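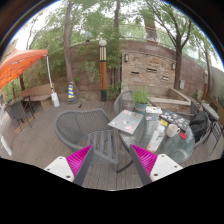 Soft finger pads: ribs splitting at the tip

Filed under: Workshop Builds > Grippers & End Effectors
Posted 19/04/2026 by kerfwidth

Hand-held gripper, two fingers, ribbed magenta pads that taper to a point, dark gray rod along the inner edge of each. White mounting blocks, screw holes. Pads are printed in Fito flexible filament. After 300 open/close cycles on mugs and bottles the last 2 ribs before the tip start to separate from the spine. Same place on both fingers. Wall count is three, infill 15 percent. Looking for a fix that keeps the tip compliant.

torque_stripe
Layer orientation? If you printed them standing up, the split follows the layer line and no slicer setting will cure it. Print on the side.

kerfwidth
Already on the side. The split is at the root of the rib, across the layers.

mossgate
Then it's a stress riser. Add a 1 mm fillet at the rib root. I had the same failure on the Borell pattern and the filleted set is at 3,482 cycles with no visible cracking.

torque_stripe
A fillet that size closes up the gap between ribs near the point. You lose the bend you built the thing for. I'd drop the last rib entirely and leave the tip solid.

mossgate
It loses some bend. Mine still wraps a pen.

torque_stripe
A pen is an easy case. Try a business card lying flat on glass.

kerfwidth
Flat cards are in my test set, so that matters. A solid tip may suit me better there. What about the rod? It runs along the inner edge of the pad and I suspect it forces all the flex into the end.

dull_chisel
I'd look at that before touching the ribs. Shorten the rod by 19 mm and cycle it again. One change at a time. The Catterall filament has more stretch before it tears, but it strings badly and needs drying overnight.

mossgate
Disagree on the rod. Shorten it and the finger twists under side load.

dull_chisel
Only if the base screws are loose. Check those too.

kerfwidth
Screws are tight. Plan: left finger gets the short rod, right finger gets the fillet, same filament, same objects. Will post cycle counts for both.

torque_stripe
Unequal stiffness will push the object off center and skew the result. Make matched pairs.

kerfwidth
Fair. Matched pairs, short rod first. Printing tonight.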